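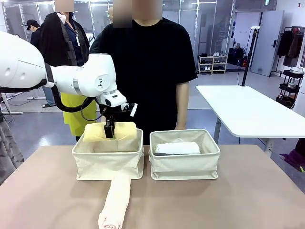

STINHOLM, October

The office network moves to a new DNS filter this month, and most of you will notice very little. The old filter checked web addresses against a list that was updated once a night. The new one, from Lesonero, looks up each domain as it is requested and blocks anything registered in the last 32 days unless it has been approved.

Driss Tahiri ran the trial at the Buken site. Over the trial period the filter stopped 659 lookups, and 29 of those were sites people needed for work. Most were supplier portals that had recently changed their domain name. All of them are now on the allow list. 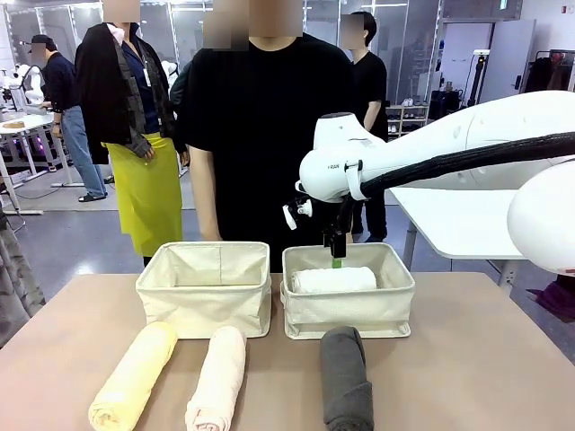

Two fabric bins on the tabletop.

If a page you need is blocked, use the link on the block page to send a request. Please say what the site is for. Requests sent before 3 p.m. are looked at the same day. Don't switch to a phone hotspot to get around a block, as that takes the laptop off the company network and the backup job will fail.

Browsers that use their own encrypted DNS will be set back to the system default. This applies to laptops only. If you changed the setting yourself, you will see it grayed out after the next restart. 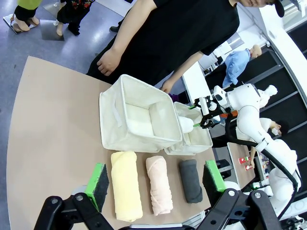

Towels rolled in yellow, pink and dark gray.

Guest Wi-Fi is not part of the change. The Ouazzani building still has the old access points and will be moved over once they have been replaced. Until then, staff there keep the nightly list.

Logs of blocked lookups are kept for 60 days and then deleted. They show the device name and the domain, not the full page address. Managers don't have access to them. Questions go to the help desk queue, under "Network."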